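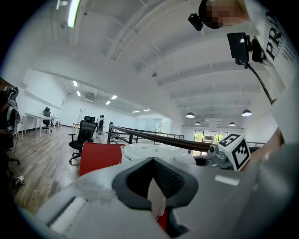

30 Apr 2020
Rulurach handheld demonstration study
Entry by: Thịnh Bùi

Purpose of this entry

To record the change in method for pose recovery on the handheld gripper, the result of the re-processing completed this morning, and the matters still open before the Undilwood set is released to the policy group.

Background

The study collects manipulation demonstrations from people holding a gripper directly, with no arm in the loop. Gripper pose was recovered until February from visual-inertial odometry on the gripper camera alone. The method was satisfactory on short tabletop tasks. On longer tasks, and on any task in which the operator turned to face a different part of the room, the trajectory drifted, and on return to the starting position the recovered pose did not close.

The revised method adds an external reference. A cube carrying fiducial patterns is fixed to the gripper, and the head camera and chest camera worn by the operator observe it. Each wearable camera runs its own odometry. Where a camera has the cube in view, the relative pose is computed and entered as a constraint in a joint optimization with the gripper odometry. Where neither camera has the cube, the gripper odometry carries the estimate unaided.

Data

Undilwood set, 1240 demonstrations. Of these, 191 had been marked as failed under the February pipeline, failure meaning that the loop closure error at the end of the demonstration exceeded 10 mm. The failed demonstrations were retained on the server and have been processed again alongside the others, using the cube constraints. No demonstration was re-recorded.

Extrinsics for the cube were taken from the Lurkholm calibration and checked by hand with the square and the height gauge. The check agreed with the file to within the reading error of the gauge.

Procedure

Raw video from the three cameras was aligned on the common clock. The alignment script supplied by Aguirre was used without modification, apart from the path to the audio track.

Marker detection was run at full resolution. A detection was accepted only where at least two faces of the cube were resolved. Single-face detections were written to a separate file and excluded from the optimization. The reason is the planar ambiguity: from one face at a shallow angle the solver can return either of two orientations, and it does not always return the same one on consecutive frames. The earlier trial on ten demonstrations had admitted single faces and produced visible flipping in the wrist orientation.

The optimization was then run per demonstration with the robust loss on the cube terms. Weights are those in the shared configuration file, revision 2.

Result

The great majority of the failed demonstrations now close within the threshold. The exact count will be entered after the second reader has gone through the list, as a few sit very near the line and I would prefer that they be read independently. None of the demonstrations that had passed in February failed under the new method.

The improvement is largest where the operator walks between stations. In these the chest camera contributes most of the accepted detections, and the head camera fills in when the operator looks down at the work. In tasks carried out close to the body the position is reversed, and the chest camera frequently sees the cube from one face only.

Behaviour of the remaining failures

I have looked through the remaining failures individually. Two patterns account for most of them.

First, occlusion by the operator's own forearm. When the gripper is held low and across the body, the forearm passes between the chest camera and the cube. If the head is turned away at the same time, there are no constraints for several seconds and the drift returns. The optimization recovers once the cube reappears, but the intermediate segment is bent toward the correction and should not be used for training.

Second, motion blur on the cube during fast transfers. Shortening the exposure would help. It would also darken the gripper view, particularly inside containers, and I do not propose to change it without consulting the policy group.

There is a third, smaller group in which the reason is unclear. The residuals on the cube terms are low and the loop still does not close. This may be an error in the gripper odometry scale. It may equally be that the operator did not return the gripper to the start position, in which case the demonstration is sound and the test is at fault. The video should settle it.

Points for discussion

Loop closure is a test of the end of the trajectory only. A trajectory can close well and be poor in the middle, as the forearm cases show. I recommend that we report a second measure, the longest interval without an accepted detection, and set a limit on it before release.

The multi-view method depends on the cube not moving relative to the gripper. The bracket screws should be checked at the start and end of each session and the check initialled in the session log. This has been done irregularly to date.

Outstanding

Second reading of the near-threshold cases.
Masking of the bent segments - script to be written, not yet started.
Repeat of the cube extrinsics after the bracket has been taken off and refitted, to learn how repeatable the mounting is.
Comparison against the arm-mounted reference at Lurkholm, when access to the building is confirmed.

Files are in the study folder under the revision number. The February outputs have been left in place and should not be overwritten.

T.B.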